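Gripper Care and Setup: Frequently Asked Questions
Teton shelf cell, Stitham office
Last updated 24 October 2021

These are the questions we get most from people who take over the Teton cell for the first time. If yours isn't covered, write to Makis Papadakis (mechanical) or Stavros Politis (software and calibration).

Who is allowed to work on the gripper?
Anyone who has done the cell induction can clean it, change fingertips and run the open/close check. Taking the linkages off the housing is for Makis or someone he has shown how to do it.

What do I do before I touch it?
Stop the running program, move the arm to the service pose and press the stop button on the pendant. Wait for the status line to read "held". Don't work on the fingers with the arm merely paused, as a paused arm can be resumed from another desk.

How often does it need attention?
Wipe the fingertips at the start of every shift. Run the open/close check at the same time. The pivot screws get checked every 300 hours of run time. The counter is on the maintenance page of the Drerwood console and has to be reset by hand after the check.

What should I clean it with?
A lint-free cloth, slightly damp with water. No solvent on the fingertip pads, it hardens them. The aluminum links can be wiped with the same cloth. Blow dust out of the round recess in the housing with the hand bulb, not with shop air.

How do I run the open/close check?
From the console choose Tools, then Gripper, then Exercise. The fingers go to full open, wait, and come to full close, 6 times over. Watch both sides. They should start together and stop together. Then look at the wrist camera view with the fingers open and again with them closed.

Wrist camera view, fingers open at the shelf and fingers closed on a very small item: 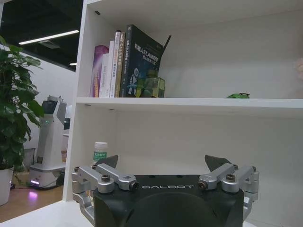
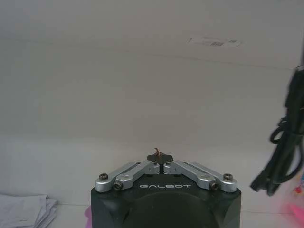
What am I looking for in the camera view?
The housing should be in the middle at the bottom and the left and right links should match. If one side reaches noticeably farther than the other, the finger zero is off. If the whole gripper has moved to one side, the camera mount has probably been knocked, and that is a different job (see "The camera has shifted" further down).

One finger lags behind the other. Is it worn out?
Usually it's dirt in a pivot or a screw that was done up too tight. Clean first. If it still lags, back off the outer pivot screw on the slow side a quarter turn and run the exercise again. Still slow after that, send Makis a note and leave the cell in the held state.

Can it pick up thin things?
Yes, if the tips are clean and the finger zero is right. Thin items are a good test for this reason. Lower the closing speed to the Fine setting before you try, and set the grip force to 3 on the console. With a higher force the tips flex and thin items tend to roll out.

How do I set the finger zero?
1. Take everything out of the fingers.
2. Wipe both tips.
3. Choose Gripper, then Zero, and confirm.
4. Let the fingers close fully. Don't help them by hand.
5. Save, then run the open/close check once more.
If the console reports "zero out of range", a tip is not seated. Take it off, clean the seat and refit it.

How do I change a fingertip?
Hold the link, not the tip, while you turn the screw. New tips are in the Zaugg box in the top drawer, sorted left and right. Change both sides together even if only one is worn. Set the zero afterward, every time.

The camera has shifted. What now?
Don't bend the bracket back by eye. Load the calibration board and run the camera routine, which takes some 300 seconds. If it fails twice, ask Stavros. Picks made with a shifted camera usually land to one side of the item, so a run of near misses in the same direction is worth a look before you blame the gripper.

Do I need to clear the shelf before a check?
Not for the open/close check, as long as the arm is in the service pose. For the camera routine, yes, clear the board the calibration target goes on.

What about cables?
Turn the wrist slowly through its range after any work and watch that nothing pulls or catches. A cable that is tight at one end of the travel will pull out sooner or later. Re-clip it with slack at the wrist.

Where do I write down what I did?
In the cell log on the console, with your initials and the run hours. Tip changes and zero resets both go in. The paper log was dropped in July and the old sheets are not being kept up.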